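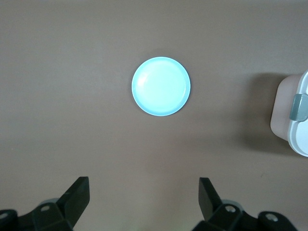 Fig. 1. Blue plate and lidded container.

Section 4: Setting up your book subscription box shop (Trastholm storefront)

Read section 3 first if you havent linked your bank account. You can't publish without it.

Before you start

Have ready: shop name, logo, one cover scan per title, blurb text for each book. Blurbs max 300 characters, spaces included. Longer ones get chopped at the limit, mid-word, no warning.

4.1 Create the box

1. Log in. Shop > Boxes > New box.
2. Type a name. Customers see this, so not "test2".
3. Pick a theme: Crime, Classics, Poetry, Comics, Children's, Mixed. One only. Changing theme later wipes the artwork.
4. Set how often it goes out. Monthly or quarterly.
5. Save. Box shows as Draft until 4.4 is done.

Note: drafts are kept for 90 days from the last edit, then deleted. Opening a draft without changing anything does not count as an edit.

4.2 Add titles

1. Open the draft, press Add title.
2. Enter the ISBN, no hyphens. Author, publisher and page count fill in by themselves. Check them. Translated books often come up with the translator in the author field.
3. No ISBN (zines, chapbooks, old stock)? Choose Manual entry and type the lot.
4. Upload the cover scan. Portrait, JPG or PNG.
5. Paste the blurb.
6. Repeat. Limit is 20 titles per box.

Names with accents: type them properly, the system copes. An illustrator called Khoa Đồng should print as Khoa Đồng on the packing slip. If you see question marks instead, your spreadsheet was saved in the wrong format. Save again as UTF-8 and re-import.

Caution: importing a spreadsheet replaces every title already in the box. It doesn't add to them. Export first.

4.3 Extras (bookmarks, prints, author postcards)

1. Go to the Extras tab.
2. Choose from the Quách print range or upload your own design.
3. Own design: tick the rights box. You need written permission for any author portrait, character or quoted lines. An email from the publisher will do. Keep it.
4. Set quantity per box.
5. Press Preview slip and read it through.

Note: Quách prints are sent seperately to your packing address. Allow around a fortnight. Order before you open sign-ups.

Caution: parody covers and mock adverts go to manual review. Box stays in Draft till its cleared. Don't keep resubmitting, each one goes to the back of the queue.

4.4 Postage and publishing

1. Shop > Postage. Choose Halteck (tracked) or Own carrier.
2. Enter the packed weight in grams. Weigh a full box, with the extras in. Halteck's top band in this shop stops at 4000 g. Over that, split the box.
3. Set your cut-off date for sign-ups.
4. Press Check box. Red lines must be fixed. Amber lines are advice only.
5. Press Publish.

Live straight away. To pull it, Boxes > Pause. Pausing stops new sign-ups, existing subscribers are still charged. To stop charges as well use Close box, and that one can't be undone.

4.5 If something goes wrong

Cover looks stretched: scan was landscape. Rotate, upload again.
Wrong edition shown: delete title, use Manual entry.
Check box greyed out: no theme picked, or no postage.
Slip prints blank: turn off browser scaling.
Subscriber got two boxes: look for a duplicate address under Customers, merge, then refund from the order page.

Still stuck, message the Flunbridge help desk through the Help tab. Include the box number.

Next: section 5, Gift subscriptions.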